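Ticket 2105 - Left arm drifts during remote demos in the sim hallway
Opened by: Soon-im Lim
Assigned to: Jairo Muñoz
Status: waiting on reporter

Soon-im Lim, Tuesday, 9:40 am
Hi Jairo, and thank you for picking this one up so quickly! I'm recording demos by remote control in the Breveck hallway world, driving both arms with the hand controllers, and whenever I let go of the left trigger to rest my fingers, the left arm keeps creeping upward. It isn't fast, but it spoils the end of every demo, and I've thrown out 5 of them so far. The right arm behaves beautifully. I've restarted the sim and re-paired the controllers - no change.

Jairo Muñoz, 11:15 am
Hello Soon-im, sorry about the lost demos, I know how much patience those take. Could you tell me which controller profile you have loaded, and send a view from the robot's side once you've let go? Dong-geon had something like this in April, and his was an old rest pose saved in the profile.

Soon-im Lim, 1:05 pm
It's the Geum profile, the one Tae-yang passed along to me. I let go of both triggers and gave it 10 seconds before grabbing this.

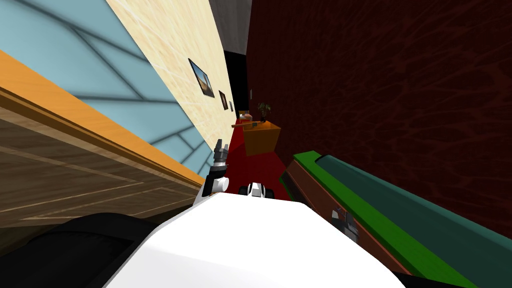
I also tried the Skasmont profile after lunch, just to be thorough, and with that one the left arm stays put, though the grip feels much too stiff for delicate work.

Jairo Muñoz, 2:30 pm
That's a big help, thank you. Please open the Geum profile, clear the saved rest pose for the left arm only, and record one short demo before you go back to the full set. If it still creeps, send me the log and I'll go through it with Sang-wook.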